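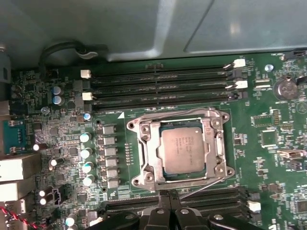 본체 안 메인보드와 CPU 소켓

놀라우 구청이 7월부터 중고 컴퓨터 수거 방식을 바꾼대요. 지금까지는 안 쓰는 데스크톱을 버리려면 폐기물 스티커를 사서 붙이고 집 앞에 내놔야 했잖아요. 앞으로는 브럴트소프 거리 끝에 있는 옛 우체국 건물로 가져가면 공짜로 받아 주고, 고쳐 쓸 수 있는 건 고쳐서 동네 사람한테 싸게 되판다고 합니다. 저는 이 소식을 빵집에서 줄 서 있다가 들었어요. 앞에 선 두 분이 하도 열을 내며 얘기하시길래 집에 오자마자 구청 게시판을 뒤졌더니 진짜로 공고가 올라와 있더라고요!

공고문이 꽤 길어서 제가 읽은 대로 옮겨 볼게요. 받는 물건은 데스크톱 본체, 노트북, 모니터, 키보드와 마우스까지예요. 프린터는 안 받습니다. (이 대목에서 저는 좀 실망했어요. 우리 집 창고에 프린터만 두 대가 있거든요.) 브라운관 모니터도 안 되고, 배터리가 부풀어 오른 노트북은 따로 전화를 먼저 하라고 적혀 있습니다. 문 여는 시간은 오전 10시부터 오후 5시까지인데 점심때 한 시간은 닫는대요. 직장 다니는 사람은 어쩌라는 건지 모르겠지만 저녁 접수는 아직 검토 중이라고만 돼 있어요.

이 사업을 맡은 곳은 카심이라는 수리점입니다. 역 뒤편에서 오래 장사한 그 카심 맞아요. 저도 예전에 거기서 노트북 화면을 갈았는데, 기다리는 동안 커피를 내주셔서 아직도 기억이 나네요. 구청이 옛 우체국 건물을 빌려주고 전기 요금을 대고, 카심은 사람과 공구를 대는 식이에요. 계약은 우선 1년이고 그다음은 실적을 봐서 정한다고 합니다.

작년 가을에 이미 시범 운영을 한 번 했다는 것도 이번에 처음 알았어요. 그때 들어온 본체가 443대였대요. 저는 이 숫자를 보고 좀 놀랐습니다. 놀라우가 그렇게 큰 동네가 아니잖아요? 그런데 집집마다 옷장 밑이나 베란다 구석에 한 대씩은 숨겨 두고 있었다는 얘기죠. 그중 다시 켜서 쓸 만하다고 판정받은 비율이 45퍼센트였고, 나머지는 메모리나 전원 장치처럼 멀쩡한 부품만 빼고 재활용 업체로 넘어갔습니다.

되파는 값은 생각보다 많이 착해요. 공고에 붙은 가격표를 보면 인터넷 하고 문서 쓰는 정도의 본체가 제일 싸고, 그래픽 카드가 달린 건 따로 상담하라고 돼 있어요. 학생이 있는 집이나 혼자 사시는 어르신은 거기서 더 깎아 준대요. 석 달 안에 고장 나면 무상으로 다시 봐 준다는 조건도 있고요. 중고 거래 앱에서 사 놓고 일주일 만에 안 켜져서 속 터져 본 저 같은 사람한테는 이게 제일 반가운 말이었습니다.

사진이나 문서가 남아 있으면 어떡하나, 저는 이게 제일 걱정이었거든요. 공고에는 접수할 때 저장 장치를 어떻게 할지 고르게 되어 있다고 나와요. 그 자리에서 떼어 돌려받을 수도 있고, 지워 달라고 맡기고 나중에 확인서를 받을 수도 있습니다. 저는 무조건 떼어 올 생각이에요. 우리 애 어릴 때 사진이 어느 컴퓨터에 들었는지 저도 모르거든요... 그리고 비밀번호를 잊어버린 노트북도 받아 준다고 하니까 그것 때문에 못 버리고 계셨던 분은 가져가 보세요. 다만 본인 확인은 한다고 합니다.

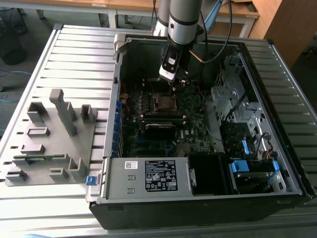

모우슈미 로이는 값보다 수리 기간이 문제라고 했어요. 시범 운영 때 본체를 하나 신청해 놓고 17일을 기다렸는데, 그동안 아이 숙제를 전부 휴대전화로 했다는 거예요. 물건 자체는 마음에 들었지만 언제 나오는지 문자 한 통만 줬어도 덜 답답했을 거라고, 이번엔 그 부분을 꼭 고쳐 달라고 하더라고요. 듣고 보니 저라도 그랬을 것 같아요.

그래서 제가 카심에 전화를 걸어 봤습니다. (저 원래 이런 거 잘 못 참아요.) 전화를 받은 오바이둘 마투바르 씨는 지난번에 접수가 한꺼번에 몰려서 순서가 많이 밀렸다고 인정하셨어요. 이번에는 접수 번호를 주고, 수리가 끝나면 문자를 보낼 거라고 합니다. 시간이 제일 많이 걸리는 건 고치는 일보다 맞는 부품을 찾는 일이래요. 같은 해에 나온 컴퓨터라도 CPU 소켓이 다르면 서로 바꿔 끼울 수가 없고, 메모리도 세대가 다르면 홈 위치부터 안 맞는다네요. 그러니 들어오는 물건이 많을수록 짝 맞추기가 쉬워진다고, 고장 난 거라도 부담 갖지 말고 가져와 달라고 하셨어요.

먼지 얘기도 한참 하셨는데 이건 다들 알아 두면 좋을 것 같아요. 안 켜진다고 들고 오는 본체 중에 속을 청소하고 메모리만 다시 꽂아도 켜지는 게 제법 있대요. 그런 건 버리지 말고 도로 가져가시라고 권한답니다. 장사하는 분이 그렇게 말씀하시니까 저는 더 믿음이 갔어요.

이스타드 쪽에 사시는 분들도 이용할 수 있느냐는 질문이 게시판에 여러 번 올라와 있던데, 맡기는 건 누구나 되고 사는 건 놀라우 주민이 먼저라고 답이 달렸습니다. 남는 물량이 있으면 그다음 달에 이웃 동네에도 푼대요. 이스타드 사는 제 동생은 벌써 투덜거리고 있어요. 버릴 때만 반가워하고 살 때는 줄 서라는 거냐고요. 뭐, 틀린 말은 아니죠 ㅎㅎ

주차는 조금 걱정입니다. 옛 우체국 앞이 좁은 거 다 아시잖아요. 모니터까지 들고 가려면 차가 있어야 하는데 건물 앞에는 잠깐 내려놓는 것만 되고, 차는 브럴트소프 거리 공영 주차장에 대야 한대요. 차가 없거나 무거운 걸 못 드시는 분은 전화로 방문 수거를 신청하면 됩니다. 대신 방문 수거는 한 달에 100건까지만 받고, 그다음부터는 다음 달로 넘어간다고 하니 급하신 분은 월초에 거시는 게 낫겠어요.

첫 판매는 문 열고 2주 뒤에 시작하고, 물건 목록은 전날 저녁에 구청 게시판과 카심 유리창에 같이 붙는다고 합니다. 예약은 안 되고 와서 보고 고르는 방식이에요. 모니터만 따로 사도 되는지는 공고에 없길래 게시판에 질문을 남겨 뒀어요. 답이 달리면 이 글 밑에 덧붙일게요.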